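Bunting desk, the 7-month verdict

Bought this in a rush when the old desk gave up. Wanted wood, wanted it plain, wanted it before August. Bunting is the middle one of the Millutholm range - there's a smaller one for bedrooms and a corner one I'd have liked but no corner to put it in.

Price was £795 delivered. Not cheap. Nuria Robles at work has the cheaper Toltitholm and says hers is fine, so bear that in mind, though she only has a laptop on it and I've got a monitor, a printer, and usually a pile of post.

Delivery: one bloke, two boxes, left in the hall. Top box is heavy!! Get help. I dragged mine on a blanket and took a chunk out of the skirting.

Assembly. Instructions are six pages of drawings, no words, and page 4 shows the crossbar the wrong way up. Or I read it the wrong way up. Either way I did it twice. Allow an evening. Allen key supplied is rubbish, use your own. Don't tighten anything fully untill all the legs are on or the last one won't line up.
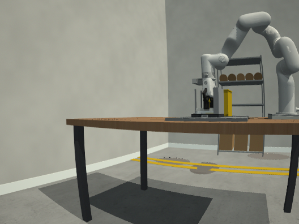
Wobble: none to begin with, then a bit after a couple of months. Went round all the bolts again and it's been solid since. Floor here isn't level and the feet don't adjust, so I've got folded card under one of them. For this money I'd expect adjustable feet.

The finish. It's oiled, so it marks. Tea ring within a week, came out with a light sand and a bit more oil. My sister-in-law Piroska Bakos does hers twice a year and it looks far better than mine, which has been done once, badly. If you want wipe and forget, look at the Cindidus instead, lacquered top, duller colour, same sort of size.

No cable hole. Cables just go over the back. Stuck some clips on underneath and they hold OK.

Height's good for me, I'm tallish. Might be high for others, try one in the shop with your own chair if you can. Knee room is great, no drawer in the way. No drawer to put anything in either, obviously.

Rang customer service about a missing washer. On hold for ages, nice woman, washer came in teh post two days later. Can't complain.

Would I buy it again? Probably, in a sale. Four stars, would be five with proper feet.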